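The upgrade guide told me not to bother

April 11, 2019
Filed under: old computers, things I should probably recycle

Every few months somebody writes an article claiming that you can take an old office desktop, drop in a better processor, and have a machine that keeps up with a new one. I have read a lot of these. The one that set me off this time was on the Flollau forums, 286 replies long, and by the last page people were talking as if a used chip could cure anything short of a house fire.

I don't buy it. I do, however, like old office towers. They were built by people who assumed a bored technician would have to open one before lunch, and so the side comes off without a fight and most things inside can be reached with an ordinary hand. Compare that with the Tunier I bought new a while back, where getting at the memory means taking off the front, the top and a piece of trim whose purpose I still can't work out.

So before arguing with strangers any further I wanted to look at a tower with the processor out and think about what is really being swapped, and what stays.

What stays is nearly everything. The board stays, the power supply stays, the chipset stays under its black heatsink, and those are the parts that set the limits. The forum crowd treats the socket as a doorway to anything that fits through it. The board has a list of chips it will accept, and the list is usually short and usually ends right before the one you wanted.

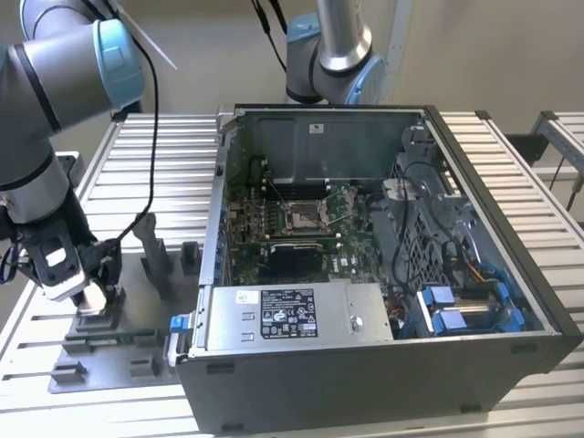 What should you check before buying a used processor for an old office tower?
Look up the exact board model and its list of supported chips, then the board's firmware version, and only after that the socket type. Two chips can share a socket and still not both work in the same board, and a seller who says "fits all" is guessing.

I learned that with a chip from a Nair bulk lot. The listing was cheerful. The chip dropped into the socket perfectly, the lever went down, and the computer did nothing at all except spin its fans at me. A firmware update would have fixed it, but the update needed a working processor, and I had already sold the old one. I'll leave you to imagine the mood in the house.

Then there's the socket itself. On the kind with contacts in the board, it's a square of tiny springs and it doesn't forgive. The guides say "gently lower the chip into place" and move on to the thermal paste, which gets four paragraphs and a diagram. It should be the other way around. Paste is hard to ruin completely. A bent contact is an evening with a needle and a magnifier, and then you still don't trust it. If the frame is up and there's no chip in there, don't lean over it with a screwdriver, and don't rest your sleeve on the board while you hunt for a dropped screw. Put the plastic cover back on if you have one. I never have one. They go wherever pen caps go.

I also have doubts about the advice to "clean everything while you're in there." Dust on the fan and the heatsink, sure. But I have seen people pull every cable on a perfectly good machine to wipe under it and then spend the night wondering which drive was plugged in where. If you must unplug things, put a bit of tape on each one first. The Esteck cable labels everyone recommends are fine, I suppose. Masking tape and a pencil cost less and come off cleaner.

The power supply is another favorite. According to the thread you need a bigger one for any processor upgrade whatsoever. Most of these towers came with a supply sized for the hungriest chip the maker offered, so read the label, add up what you have, and stop there. It's printed right on the thing.

And the drives, which is where I'd put the money anyway. Drive carriers are my favorite feature of business machines and they never come up in these arguments. The drive rides in a plastic tray, the tray slides into the cage, and you don't end up holding a tiny screw between two fingers at the bottom of a metal box. Colored plastic usually means "pull here," and for once a convention in computing has been followed by more or less everyone.
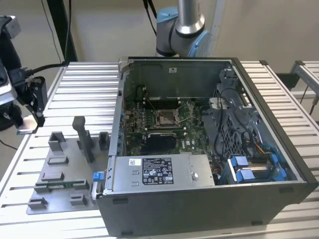
What I'd do with one of these

Put in a solid-state drive, fill the memory slots if matching sticks are cheap, and leave the processor question alone unless the socket is already empty. In that case you have to buy something, so buy the middle chip on the supported list. The top one always costs double because all 286 people in that thread want it.

I paid $85 for my last complete tower, chip included, and it opens a spreadsheet as fast as I can be bothered to type into it. Comments are open if you want to tell me I'm wrong about the paste.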